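How to Refinish a Worn Coffee Table Top Without Stripping It

A glossy wood top that has gone dull in patches or picked up fine scratches can usually be recoated. Full stripping is needed only when the old finish is flaking, has lifted from the wood, or has been waxed so often that nothing will stick to it.

Test the finish first. Put a drop of denatured alcohol on the underside of the top and wait 3 minutes. If the spot turns soft or sticky, the finish is shellac and should be recoated with shellac. If nothing changes, repeat with lacquer thinner. A softened spot means lacquer. No reaction to either usually means varnish or polyurethane, and the steps below apply.

Materials: mineral spirits, lint-free rags, 320-grit paper, a gray abrasive pad, a tack cloth, a natural-bristle brush and an oil-based wiping varnish. The times given are for Ordale 215, gloss. Carré Clear can be substituted, but it needs a longer wait between coats, so follow the label.

Clear the top and the floor on all sides of the table. Keep a lined bin within reach for sanding paper and dust. Do not put oily rags in it.
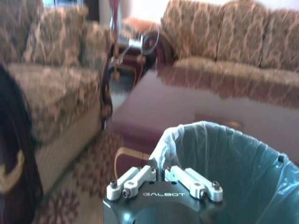
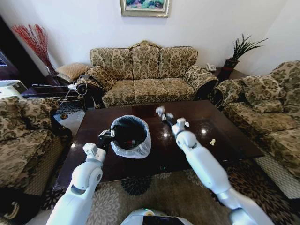
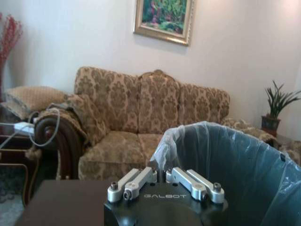 Wash the top with mineral spirits, turning the rag often. Repeat until a fresh rag comes up clean. Old polish is the most common cause of fisheyes, the small round craters that appear in a new coat. Let the surface dry for an hour.

Sand by hand with the grain, using light pressure and a cork block. The goal is an even, dull surface. Edges and corners wear through fast; use the gray pad there. If bare wood shows, stop and touch up the color with a matching stain before going on. Vacuum, then wipe with the tack cloth.

Apply the first coat thin. Load the brush to a third of its length, lay the varnish across the grain, then tip off along the grain with the brush nearly dry. Do not go back over an area that has started to set. Leave overnight.

Scuff with the pad, remove the dust and apply the second coat in the same way. Two coats are enough for a table in normal use.

Spread used rags flat outdoors until they are stiff. Piled oily rags can heat up and catch fire.

Wait 3 days before placing anything light on the top and 2 weeks before using coasters or a cloth.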